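Checking a pick-and-place policy before you believe it

Every demo looks good at 20 trials. Leltomer, our replay tool, won't make your policy better, but it will show you where the success number came from.

1. Log both arms on one clock. If the wrist streams drift, grasp labels are guesswork, whatever the dashboard says. Start the log before the arms move in over the dishes. 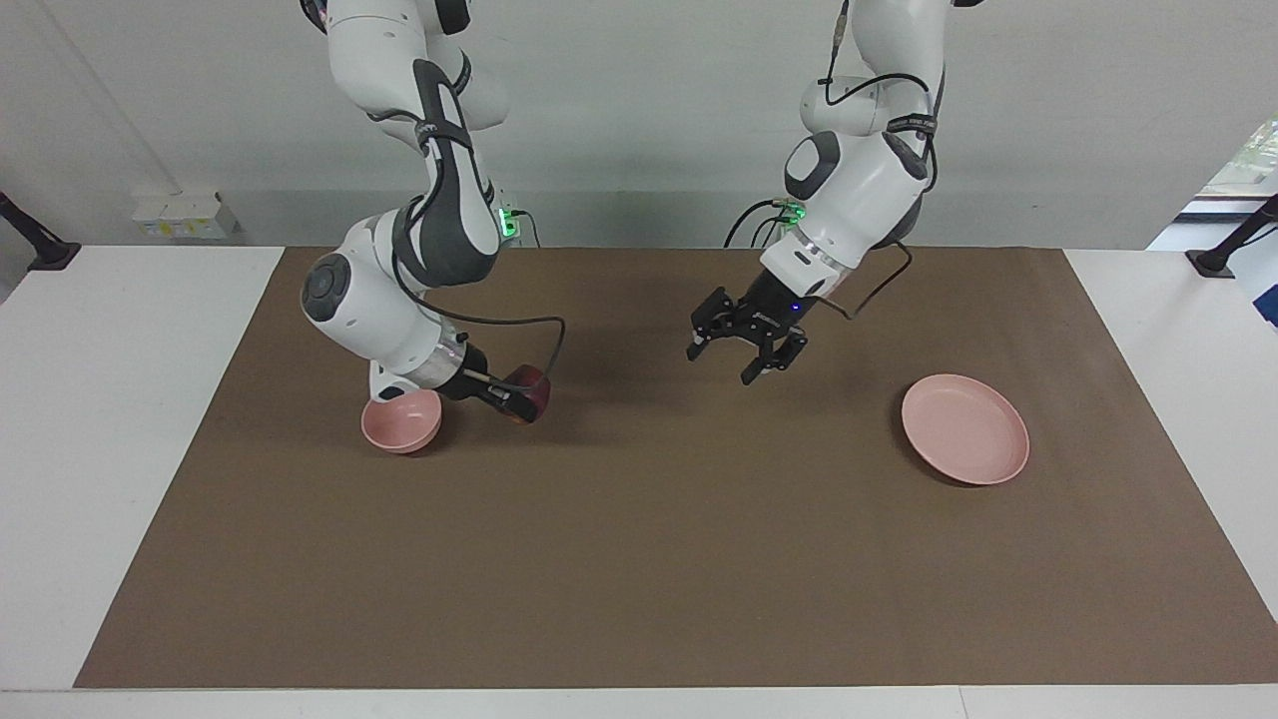 Bjarnason objects that clock sync is overrated and that most bad labels come from a sloppy gripper threshold. Maybe. Check both, then argue.

2. Replace the default success test. It fires when the fingers open, and I don't trust it. Require the apple's center to fall inside the plate's outline in the overhead view, and hold that for 300 ms. Leave the bowl in as a second candidate target, or the planner never has to choose. 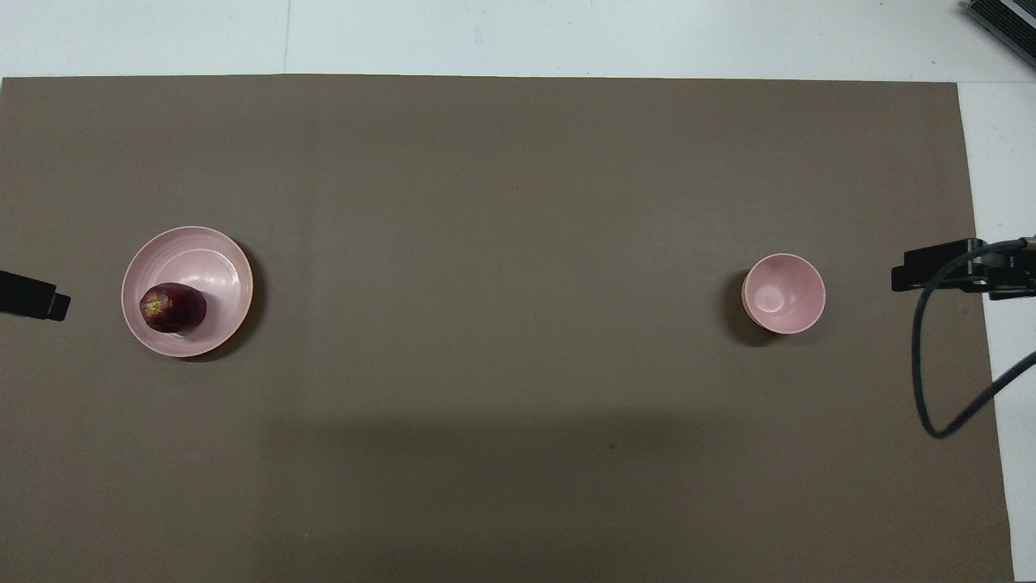 3. Replay with the detector off. Run

leltomer replay --no-detect --episodes 584

If the score barely drops, your policy has memorized positions. Move the plate and collect again before touching the learning rate.

Comments (4) | Shares (20)
Contact | © Flavholm | Back to top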